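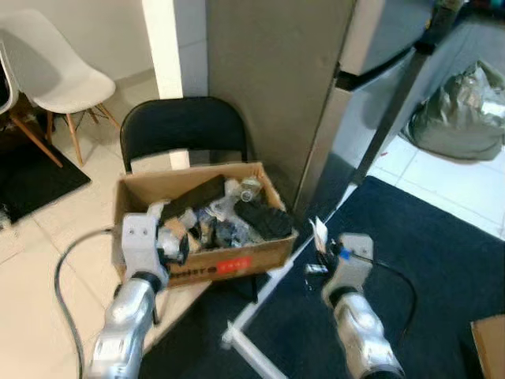

Medicines kept in the home should be checked twice a year, in June and December, and anything past its date taken out. Start by bringing every pack in the house to one place. An open carton on the floor does well for the sorting stage, and mixed contents such as a clear plastic bottle and crumpled plastic packaging can go in together at first. Empty packaging is then separated from anything that still holds tablets or liquid.

Expiry dates are printed on the end flap of the carton and stamped along one edge of the blister strip. Where the two differ, use the earlier. "Use before end 06" means the last day of June. Eye drops have a second limit counted from opening, normally given in the leaflet, so write the opening date on the bottle with a fine marker.

Do not cut blister strips into single doses. The batch number and date are lost with the offcut, and the cut corners are sharp.

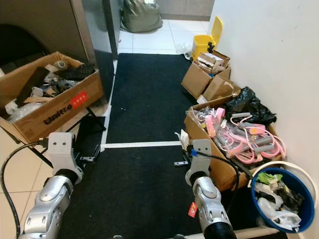 Storage temperature matters as much as the date. Most tablets are labelled "store below 25°C", and a bathroom cabinet will go over this after a hot shower. A bedroom cupboard on an inside wall is better. Keep the cupboard shelf above a child's reach and fit a catch. The Bedach magnetic catch needs two screws and a pilot hole; the Trindar version is stuck on and should be left overnight before the door is loaded.

Group the packs by use: pain relief, stomach, skin, allergy. Leave each product in its own carton with the leaflet. Liquids stand upright on the lowest shelf, in a tray with a 10 mm lip to hold drips.

Final sorting is best done on a clear table in good light, with the labels facing up.
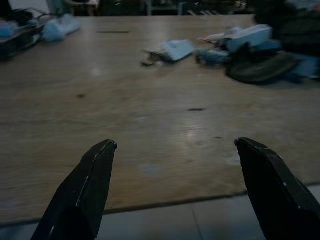
A wooden tabletop with room to sort.

Unwanted medicines go back to a pharmacy. Do not pour liquids down the sink or put tablets in household rubbish. Remove the outer cartons and recycle them, but leave tablets in their strips and liquids in their bottles. Inhalers should be handed over separately from tablets.

Wipe the shelf with a damp cloth and let it dry fully before the packs go back.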